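Section 2: Preparing and Installing the Bench Top

2.1 Before you begin

This section applies to the Jenholm fixed-height bench in all widths. It covers unpacking the top, conditioning it to the room, fastening it to the frame and applying the first clean. The frame must already be assembled and levelled as set out in Section 1. Do not fit the top to a frame that rocks or that has been left with its cross rail loose.

Two persons are required to lift the top. The installer should have on hand a Phillips screwdriver, a 4 mm hex key, a spirit level, a tape measure and a clean cotton cloth. Power drivers must not be used on the threaded inserts.

CAUTION: The top is heavy and its corners are easily chipped. Wear closed footwear and keep children and animals out of the work area until the last fastener has been tightened.

2.2 Conditioning

1. Lay the carton flat on a carpeted floor or on the packing blanket supplied.

2. Open the long side of the carton first. Do not cut through the centre seam, as the blade may mark the surface.

3. Remove the corner guards and retain them. They will be required if the top is returned under warranty.

4. Leave the top in the room where it will be used, away from heaters and direct sunlight, until the following day. Tops delivered to a garage or unheated storeroom in winter may bow slightly and should not be fastened until they have settled.

NOTE: Colour varies a little between production batches. Where benches are to stand side by side, compare the tops in daylight before any of them is fastened. Tops that have been drilled or fastened cannot be exchanged on grounds of colour.

2.3 Checking the finish

The surface should be inspected under the lighting in which it will normally be used. A matte finish takes on lighter and darker areas according to the direction of the light, and this is not a defect. Walk to the opposite side of the bench and look again before reporting uneven colour.
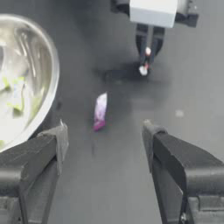 Figure 2. Dark grey top, matte finish. Tone varies with light and shadow.

Report any scratch, chip or raised edge to the Drornbridge service desk before proceeding. Quote catalogue number 3813 and the batch code stamped on the underside. Claims for surface damage are not accepted once the top has been installed.

2.4 Fastening the top

1. With one person at each end, lift the top and lower it squarely onto the frame. Do not drag it across the brackets.

2. Centre the top so that the overhang is equal at both ends. The overhang at the rear should measure 15 mm.

3. Insert all bracket screws from beneath and turn each one by hand until it catches. If a screw resists, withdraw it and start again.

4. Tighten the screws a half turn at a time, working diagonally from corner to corner.

5. Place the spirit level along the length of the top and then across its width. Adjust the feet as required.

6. Press the plastic caps over the exposed bracket holes.

CAUTION: Overtightening will strip the inserts. Stop when the bracket sits flush against the underside. Stripped inserts must be replaced with the Hundorberg repair insert and not with filler or adhesive.

2.5 First clean

Wipe the surface with a cotton cloth dampened in lukewarm water and a small amount of dishwashing liquid, then dry it with a second cloth. Abrasive creams, scouring pads, bleach and furniture polish must not be used. Polish in particular leaves shiny patches on a matte finish which cannot be removed.

Hot cookware, soldering irons and glue guns must be placed on a heat-resistant mat at all times.

2.6 Further assistance

Replacement caps, screws and feet are available through any Jadoon dealer. Written enquiries concerning this section should be marked to the attention of Valter Godinho, Product Documentation, Drornbridge.

Continue to Section 3 for the fitting of drawers and the cable tray.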